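Notes from the hand comparison in sim, posted in pieces. March 11, 2023.

**1/** Two hand models, same arms, same table, same controller. Hand A is the Lombardi five-finger model. Hand B is the Pirnwood parallel jaw. All of this is simulation. Pictured config is A.
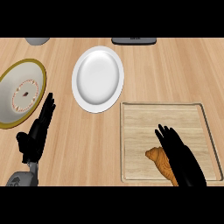
**2/** Task: pick up the croissant from the tray, put it on the white oval plate. Right hand does the pick. Left hand stays near the bowl unless the planner asks for a handoff.

**3/** Run count: 897 total across both hands. Tray position and croissant yaw randomized per run. Plate and bowl fixed. Seeds are shared between A and B, so every start pose has a pair.

**4/** Controller is Briton, joint impedance mode, stock gains on the arms. Finger gains are mine. The defaults chatter on contact with anything light. I dropped finger stiffness until the chatter stopped and left damping alone.

**5/** The tray rim is the main problem for B. The jaw body is wide, and with the croissant close to a side the outer finger lands on the rim before the inner one reaches the food. The planner reports a valid grasp because its collision mesh for the tray is a flat slab. Fixed the mesh. The grasp sampler then rejects most side approaches, as it should.

**6/** A clears the rim more easily. Fingers come in from above and can be splayed before descent. The cost is occlusion: on the last 5 cm the head camera sees mostly black fingers and very little croissant. The pose estimate drifts toward the thumb.

**7/** Workaround for the drift: freeze the object pose at 10 cm above the tray and go the rest of the way open loop. Crude. Works as long as nothing bumps the croissant. When the fingertips touch early, the frozen pose is wrong and the grasp closes on one end.

**8/** Tried a wrist camera on A. The palm blocks the lower part of the view whenever the thumb is opposed. Moved the mount outboard, which cleared the view and put the camera into the tray rim on low approaches. Back to head camera only.

**9/** Contact model caveat. The croissant is a rigid mesh with a convex decomposition. No crumbling, no squash. B squeezes much harder than A for the same lift and the sim does not care. A real pastry would. I log peak normal force per run for that reason and would not rank the hands on lift rate alone.

**10/** Black hands are bad for the depth noise model. I had noise tied to albedo, so the fingers returned holes and the segmenter filled the holes with tabletop. Turned off the albedo term for the hand meshes. If you compare your numbers with mine, check that flag first.

**11/** Left hand idle pose matters more than I expected. With the fingers up beside the bowl, the left arm keeps the planner off the short path to the plate on handoff runs. Dropping the elbow opens the path, but then the forearm sweeps low over the table on the way back. Kept the raised pose for all logged runs.

**12/** Where I am now: A for anything in a tray, B for flat surfaces with clear sides. Neither is tuned for the bowl yet. Akolholm release has a soft-contact option I want to try before calling it.

**13/** Next batch in April: same seeds, soft contact on, finger force capped for both hands. Configs go up with the logs.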